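Chapter 4
Giving Your Robot Something to Do

By now you have an arm that moves when you ask it to and stops when you tell it to. Well done — that is a bigger step than it sounds! In this chapter we give it a job, and the job is breakfast.

The build we follow is called Grillik. It began on a shared bench at the Deminlow workshop, and it uses the same Obi controller board you wired up in Chapter 3. Nothing new needs soldering. What changes is the way you think about the things your arm will touch: which way a lid opens, how far a handle sticks out, where a knob sits when the arm comes at it from the side.
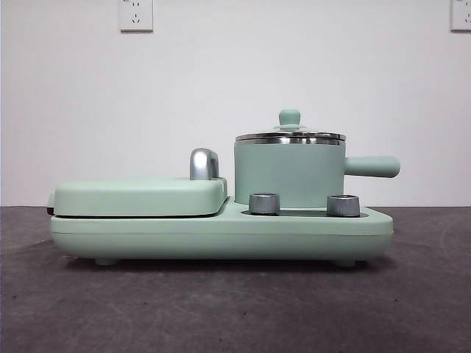 Start with everything cold and unplugged. You will be running the same short movement again and again (we ask for 20 clean runs before you go on to the next one), and you want to be able to put your hand in and nudge things without a second thought. Food comes much later, in Section 4.6, and heat later still.

A lid is a lovely first problem. It swings on a hinge, so the gripper has to travel along a curve, and if your curve is a little too wide the whole appliance slides across the table after it. You will see this happen. Measure from the hinge to the middle of the handle, write the number on a bit of tape, and stick it to the base of the arm. Knobs are harder, and pots with loose lids are harder again — we take them in that order.

Before you begin you will need:

Your finished arm from Chapter 3
The Zatel soft gripper pads, or your own cut from rubber sheet
A ruler and some masking tape
A notebook for your runs

4.1 Finding the hinge line

Place the appliance side-on to the arm and mark its feet on the table with tape.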